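Open day at the Bedura teaching lab, Oststead

I got to Oststead a little before ten in the morning, which was early enough to park and late enough that the coffee line was already out the door. It was February and the wind came straight across the lot, so I skipped the coffee and went in. I'd signed up months ago because the flyer promised we could "teach a robot something ourselves," and I will go a long way for a sentence like that. (My sister went to a garden center instead. She says she had the better day.)

Bedura has the ground floor of what used to be a furniture warehouse. They hand you a sticker with a number on it when you come in. Mine was 763, and I kept it on my coat for the whole drive home without noticing.

The tour starts in a long room called Cirillo, named after the software they use for recording. Our guide had a microphone clipped to her sweater that worked about half the time, but she was good, and she let people interrupt. Her basic point was that there are two ways to show a robot a job in this building. You can grab the arm and push it through the motions, or you can stand somewhere else and drive it with a controller. Either way the computer saves everything the arm does along with what the cameras see, and that saved run is called a demonstration.

We did the grabbing first. The arm goes limp-ish when you squeeze a switch near the wrist, and then you can haul it around. It is heavier than it looks! You expect a desk lamp and you get something more like a sleepy dog. My task was to pick up a foam block and set it in a tray. I got the block there, but I'd leaned my whole body over the table to do it, and when they played the recording back my sleeve took up most of the camera view. The guide was very nice about it and said this is one of the reasons they do so much of their work by remote control.

Remote control was next door, and there was a wait, so I spent it reading the wall. They have a chart there of the task list for the season. One batch is all hand tools, and the target for it is 200 demonstrations per tool arrangement. Somebody had written "more squares!!" next to it in red marker, and being the kind of person who owns too many squares already, I felt right at home.

The practice station runs in simulation, so you drive an arm on a screen and there's nothing to break. I liked this part best of the whole visit. You hold a controller with a trigger, and the arm follows your hand with a tiny delay that makes you feel slightly seasick for the first minute. The job was picking up the squares. The handle gives you something to aim for, and the blade sticks out to the side and gets into trouble with everything else on the table.

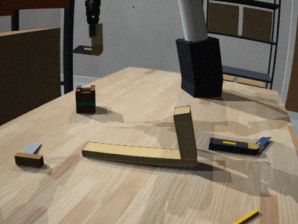

Do you need to know how to program to teach a robot this way?

Moving the arm through the task is the whole of the teacher's job, and the programming is done beforehand by the people who set up the recording and train the system on it.

I asked that one myself, more or less, and felt better for it, having not written a line of code since a college class I nearly failed. What they do want from you is steadiness. The guide said new people tend to hesitate halfway, wander off a bit, and come back, and all that wandering goes into the recording too. If you fumble you can hit a pedal and throw the run away. I hit the pedal a lot. Of my first 5 tries I kept two, and one of those was generous.

The trigger took some getting used to. I kept squeezing too early, before the fingers were properly on either side of the handle, and then chasing the thing across the table. A kid of maybe eleven took over after me and did it on the first go, turning the wrist as she came down so the fingers lined up. I watched her closely and copied it on my second turn. Much better!

After that we saw the room where the real arms are. You stand behind a yellow line and watch the operators work, which sounds dull, but I could have stayed an hour. They barely move. All of us visitors had been waving our arms like we were landing airplanes, and these folks were making small motions from the elbow and resting between runs. One of the stations was trying out a new glove called the Uvon, still a prototype, with a cord running up the sleeve. You couldn't try it on, sadly. I asked twice.

There's a counter on the wall in there that shows the demonstrations saved since the start of the season. It said 2729 when we walked in, and I'm sorry to say I missed it changing because I was busy asking about the glove.

A few practical things if you go. The remote control line is shortest right after lunch, when everyone is still in the cafeteria. Wear short sleeves or something snug if you want to do the hand guiding. The cafeteria soup was lentil and perfectly fine. There's a step down into the Cirillo room that isn't marked well, and I saw two people find it the hard way. The gift table had pencils and a very nice tote bag, and I bought the tote bag.

They're planning another open day in the fall, with longer turns at the practice station. I've already put my name on the list and I'm working on my sister.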